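Plarholm upholstered bench – light gray
Peka / Benches & ottomans / Plarholm

Padded bench for the bedroom, hallway or laundry corner. Flat enough to fold on, soft enough to sit on. Back in stock since May.

Quick facts
Width: 55 in
Depth: 20 in
Cover: woven polyester-linen mix, light gray, speckled
Cover removable: no
Feet: screw-on, 2 heights in the box
Assembly: feet only, no tools

The top
One big padded surface, no buttons, no piping, no seam across the middle. Edges are rounded all the way along so you don't catch a hip on a corner. Fabric is a fine weave with a light speckle – hides lint better than the plain gray we used to sell. Doesn't hide dog hair. Sorry.

Firm foam, not the sink-in kind. We get asked this a lot. If you want a lounger, look at the Skesik instead, it's softer and deeper. Plarholm is for sitting down to put on socks, and for everything that lands on it the rest of the day. Folded clothes stay put on the weave, they don't skate around like they do on a leather top.
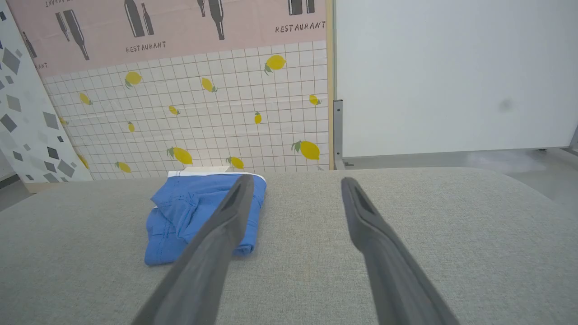 Using it as a folding spot
Most of our customers end up doing this wether they planned to or not. Dump the basket at one end, fold toward the other. Sit or stand, your call – with the tall feet on it's kinder to your back.

Works for:
T-shirts, shorts, kids' stuff
Towels up to bath size
Sorting socks (light gray is good for this, dark socks show up right away)
Bed sheets, sort of. You'll need to fold in half in the air first

Slippery sports fabric is the real test. Basketball shorts with the wide side stripe and big lettering, the kind that slide off a bed the second you let go. Lay them flat, smooth the legs, fold one leg over the other, then waistband down. The weave gives a bit of grip underneath so the bottom layer stays where you left it.

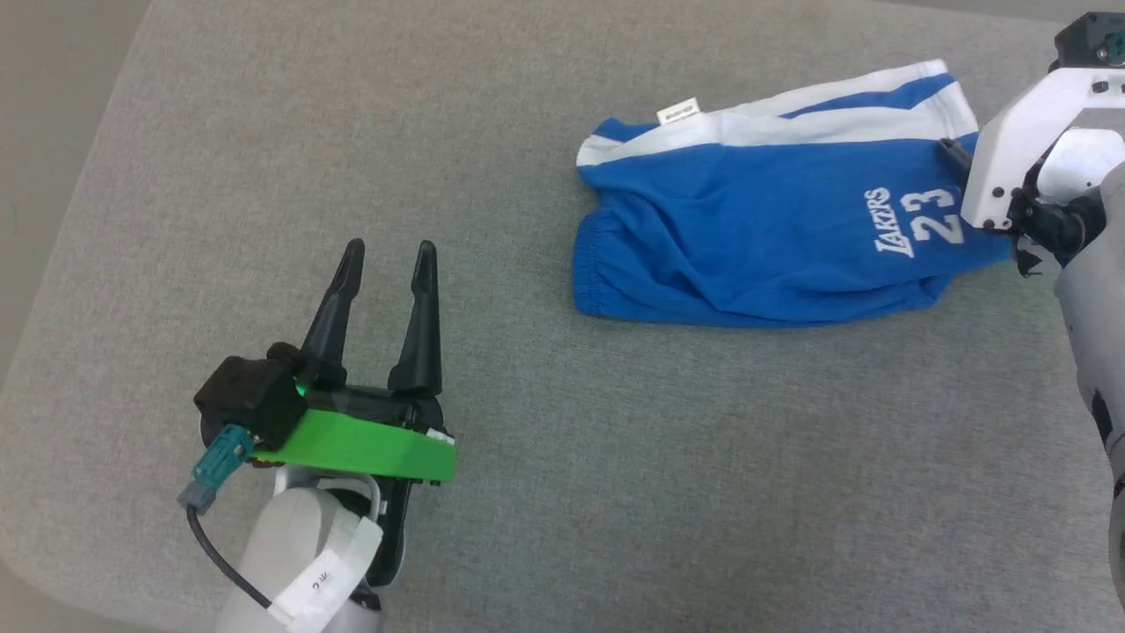
Printed side in when you fold, if the lettering is the thick kind. And let things cool down out of the dryer before you stack them, warm print sticks to itself. Same goes for anything just ironed. Don't iron on the bench, please. The foam doesn't like it and the warranty doesn't cover it.

Cleaning
Vacuum with the soft brush. Spills – blot, don't rub, then cold water and a little dish soap on a white cloth. No bleach. No steam. Blue jeans dye can rub off on light fabric, so keep brand new denim off it for the first few washes.

In the box
Bench top, wrapped
4 short feet, 4 tall feet
Felt pads
Leaflet (feet go on hand tight, then a quarter turn more)

Goes with
Illés wall shelf, narrow
Skesik ottoman, same gray

What buyers say
"Bought it for the end of the bed, now it's where all the laundry gets done. No complaints. Tall feet wobbled untill I tightened them again." – Elsie Bloxham

"Firmer than I expected from the pictures. Kept it. My son's gym clothes live on it." – Balakrishnan Venkataraman

"Color is a true gray, not beige. Delivery guy left it in the rain but the wrap held." – Veronika Fülöp

Delivery and returns
Ships flat-ish – the top is one piece, so check your stairs. Orders in before noon Wednesday go out the same week. 60 days to return, feet and leaflet included, in the original wrap if you still have it. Fabric swatch is free, ask for "Plarholm light gray" in the order notes.

Questions on stock or bulk orders: Gergely Szilágyi, Peka sales desk. Phone is quicker than email right now.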